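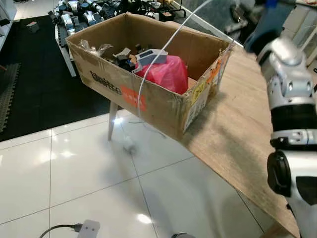
4.3 First Start and Break-In

Read this section through before fueling the Skornon 400. The dealer fills the fork oil and charges the battery, but leaves the engine oil at the low mark for shipping.

1. Put the motorcycle on the center stand, on level ground.

2. Remove the filler cap on the right engine cover and add oil until the level reaches the upper line in the sight glass. Wait two minutes and check again.

3. Turn the fuel tap to ON. Look for fuel at the tap, the hose clips and the carburetor drain.

4. Set the kill switch to RUN, select neutral and turn the key. The green lamp must light. If it does not, see Section 7.1.

5. Pull the choke knob fully out and press the starter for no more than five seconds. Leave the throttle closed.

6. When the engine runs evenly, push the knob halfway in. Push it home after one more minute.

CAUTION – Do not rev a cold engine on the stand. The rear wheel may turn in neutral while the clutch plates are cold.

Break-in speeds

For the first 200 miles, stay below half throttle and change speed often. From there to the first service, three-quarter throttle may be used for short periods. Avoid long climbs in top gear.

NOTE – The Joubert sidecar adds load to the engine and clutch. Do not fit it until the first service has been done.

First service

7. Change the oil and filter while the engine is warm.

8. Retighten the exhaust flange nuts, working from one side to the other in small steps. Replace any nut that turns freely by hand.

9. Check the drive chain for slack at its tightest point, and adjust as shown in Section 5.2.

10. Have the dealer stamp page 3 of the warranty book. Work done at home is accepted if the oil and filter receipts are kept with the book.

Machines with an engine number ending in 1812 or lower use the early filter cover, which takes the thicker O-ring. Order it from Tekik under part number 378. The later ring will go on but does not seal – oil will show at the lower bolt within a few miles.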